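Section 4: Setting up the Fleda heated airer

Read this section before you plug the airer in for the first time. If you have the wall-mounted Fleda, go to section 5 instead, as the brackets and the cable run are different.

4.1 Choosing a place

The airer needs a flat, hard floor. It can stand on carpet if the pile is short, but the feet must not sink so far that the lower bars touch the carpet. Leave a gap of at least a hand's width between the bars and any wall, curtain or chair. Do not set it up in a bathroom or anywhere it could be splashed.

The mains cable leaves the frame at the left foot. Stand the airer so that the cable reaches the socket without crossing a doorway. Extension leads must not be used.

4.2 Unfolding the frame

1. Lay the airer on its side with the control box facing up.
2. Cut the two paper ties. Keep the plastic clip, which holds the wings shut when the airer is stored.
3. Pull the legs apart until both side braces click.
4. Stand the airer upright and press down on the top bar. If the frame moves, one of the braces has not locked. Lay it down again and repeat step 3.
5. Lift each wing and swing its support arm into the slot marked W.

Caution: Keep fingers clear of the hinge when lowering a wing. The wings do not have a soft stop.

4.3 First heating

1. Leave the bars bare.
2. Plug in and switch on at the wall. The lamp on the control box shows amber.
3. Press the button once. The lamp turns green.
4. Leave the airer on for 52 minutes with a window open.
5. Switch off at the wall and let the bars cool before loading.

A slight smell during the first heating is normal and comes from the coating on the bars. If it is still there after the third use, stop using the airer and contact Trollix.

4.4 Loading

Spin the washing at the fastest speed the care labels allow. Shake each item out and hang it in a single layer, with heavy things such as towels and jeans on the middle bars and light things on the wings. The most the airer can carry is 9 kg of damp washing, shared evenly between the two sides.

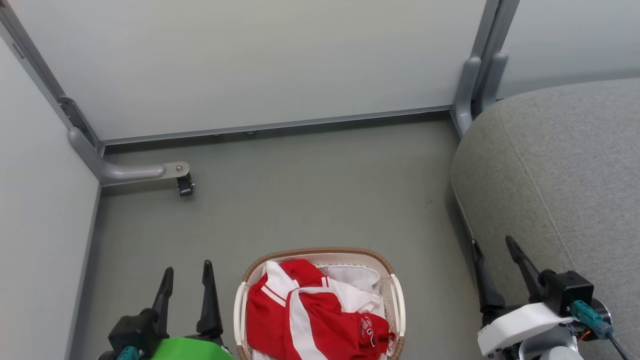 Can the airer be left on overnight?

The timer switches the heat off after 24 hours at the latest, but we advise using the airer only while someone is at home and awake. Most mixed loads can be turned in the evening and finished the next morning.

4.5 Using the cover

The Clastitz cover is sold separately. Fit it only after the washing is hung, and check that the vent at the top is open. Never lay the cover directly on the bars, and do not use blankets or sheets in its place.

Note: Covers made for the earlier three-tier airer are too short and will leave the lower bars exposed.

4.6 Folding away

Switch off, unplug and wait until the bars are cool to the touch. Lower the wings first, then release the side braces and fit the plastic clip. Coil the cable loosely and hang it on the hook behind the control box. For cleaning, see section 6.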